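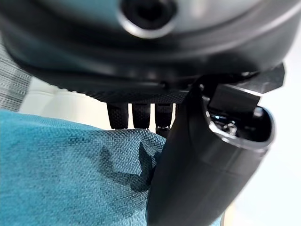
*Fingers and thumb over the teal cloth. The fingertips have a fine textured surface, so grip pads are not in our list.*

## Hand purchase, planning gallery

We collect on this page what we must know before the October order. The offers from Simard and Bolta are both for one hand with the wrist mount. Simard asks 258 dollars more, but the spare fingers are included.

Begoña Lozano keeps the budget. Please write to her if you miss a cost. At this moment we have:

- 600 dollars for spare fingers and screws
- 500 dollars for cables and freight to the Domstead workshop
- nearly 23 hours of labour for the set-up

Fabric handling is our main work, therefore each offer will be judged first on cloth and only after on hard parts. The colour of the housing is not important.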